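Usent to buy two robot arms for Karkorgate prep kitchen, and we've planned the spending in the open

Karkorgate, 14 November 2025. For immediate release.

Hello! I'm Efthymia Drakos, I look after equipment at Usent, and I've been asked to write our press release myself this time because (I'm told) the last one sounded like a tax form. So if you're a journalist, please take whatever you like from what follows. If you run a kitchen or a small workshop and you're wondering how on earth people budget for robots, pull up a chair, most of this is for you.

The news first. Usent has signed off the money for two robot arms at our Karkorgate site, where we put together hire boxes for cookery classes. The order has gone to Drideck, who will supply the arms, the grippers and the stands, and fit the lot. Šimkus is looking after the planning software and the simulated room we've been trying everything out in. We've been at this since last year and I'm very glad to be able to talk about it at last.

What the boxes are

A cookery class books a date, we send a box, the box comes back, we wash it all and send it out again. Bowls, mats, spatulas, whisks, trays, the laminated recipe cards that always come back sticky. We packed 1,836 boxes in September, which was our busiest month ever and also the month when I stopped pretending we could carry on as we were. Everything gets picked off a table and laid into a box by hand. Our packers are quick and careful and they're tired by Thursday.

The arms will take over the dull middle bit of that job, picking up one clean item at a time and putting it where it belongs. People will still do the washing checks, the knives, anything made of glass and the final look before the lid goes on. No jobs are going. Lefteris Raptis runs the packing floor and he had that put in writing before he would let anybody measure anything, and quite right too.

How we got to two arms

Our first plan had one big arm in the middle of the room. Lovely brochure, very impressive, and we'd have had to move a wall. Davoud Mazandarani, who does our accounts, asked what would happen to the day's boxes if the big arm stopped at ten in the morning, and there was a bit of a silence. With a pair of smaller arms on one side of a table, one can carry on while the other is being looked at. It also meant we could keep the floor as it is.

We then spent far too long on grippers. I'd put it down in the budget as a single line, "gripper", as if you just bought one like a kettle! A gripper that's happy with a flat tray can be hopeless with a thin wire handle, and the other way round. Drideck were patient with us and lent us their list of awkward shapes, to which we added a good many of our own.

My other mistake was leaving out the boring costs. So here's the list as it stands now, in the order I wish I'd written it the first time:

Arms and controllers
Grippers, plus spares
Stands and base mounts
A new table
Electrical work
Guarding and floor marking
Training, including cover for the people being trained
Software and simulation time
Servicing after the first year
Something put by for what we've forgotten

Training was the one that shocked me. If you send packers away to learn, somebody has to pack! We've set aside 709 hours for it over the first year, cover included, and Lefteris thinks we'll use every one of them. Davoud wanted it trimmed. It has not been trimmed.

I should say a word about rent versus buy as well, as it's the first thing anyone asks me. We looked hard at leasing. It was kinder to us in the early months and a good deal less kind later on, and the lease we were offered didn't let us change grippers without a new agreement. For a place where the items change every season that was no good, so we're buying. If your work is the same from one year to the next you may well come down on the other side, and I'd not argue with you.

Trying it all out before spending

Most of our planning has been done in simulation, and I can't recommend it enough. Lev Moroz at Šimkus built us a room on the computer with a table and both arms in it, and we've been filling it with our own sort of muddle ever since. You can shift a base mount along a bit and try again before anyone has drilled a hole. Lev also turns up the speckle on the pictures so that the software doesn't get used to everything looking neat and clean.

Whisks were my special request. They're mostly air at one end and very thin at the other, and if you can't deal with a whisk you can't pack our boxes. I asked Lev to put one down with its handle across a green mat and a flat blue thing close by, so the arm had to come straight down into a fairly tight spot.
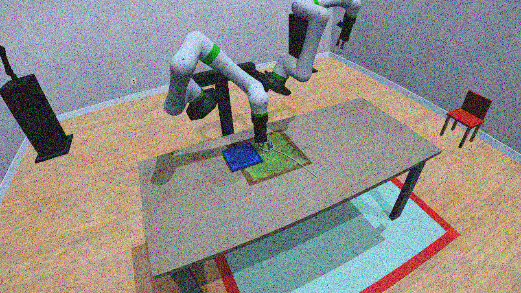 What happens next

The electrical work comes first, then the table, then the stands, and only then the arms. Didier Roussel from Drideck will be leading the fitting and has asked us to keep the table where the drawing says it is, please, and not where it's handy for the tea trolley. We'll start with one arm packing trays and mats only. The second stays parked until the packers say they're comfortable. After that we'll bring in the fiddly items, whisks last.

We've not promised a date for full running and I'm not going to be talked into one here. We'll review the budget at the end of each stage, and if a stage costs more than it should, the next one waits.

A few words from the others

Didier Roussel, Drideck: "They came to us with a table full of real problems and a fairly small budget, and I like that much better than the reverse. The questions about servicing were tougher than the ones we get from big factories."

Lefteris Raptis, Usent: "I was against it, then I was against the wall moving, and now I mostly want to know who's training on which day. My lot have had their say from the start and I expect that to carry on."

Lev Moroz, Šimkus: "I have learned more about whisks than I planned to."

Want our spreadsheet?

Several other kitchens have asked to see how we laid out the costs, so we're tidying up the planning spreadsheet (with our prices taken out, sorry, Drideck would have words with me) and we'll send it to anyone who writes in. It has a tab for the things we forgot. That tab is quite long.

Visits to the Karkorgate site can be arranged once the fitting is finished and the floor is marked out. Journalists who'd like to talk to Didier, Lev or Lefteris should ask for me, Efthymia Drakos, at the Usent office in Karkorgate. I'm in most mornings, and if I don't pick up I'm probably downstairs with a tape measure, so do leave a message.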